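Demonstration gathering

Demonstration gathering is the job of recording a robot doing a task, over and over, so that a learning system has something to copy. I've been doing it at Tandow for a while now, and I still rather like it! A person guides the arms, the cameras and joints are logged, and each go is saved as one example (we call them "runs", Mandevus calls them "takes").

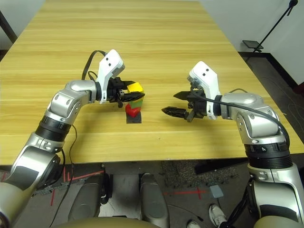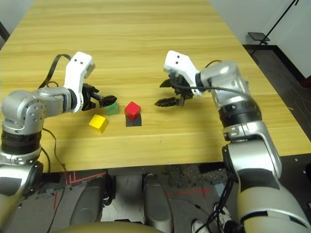

Two-armed block work on the light wooden table: stacked in the first picture, separate in the second.

Our block set has 600 runs so far, of which Ruby-Lee Ruddock threw out 62 for being too jerky. She's strict, but fair. Start positions should vary from run to run, or the system just learns one spot on the table.

See also: Teleoperation; Pliment format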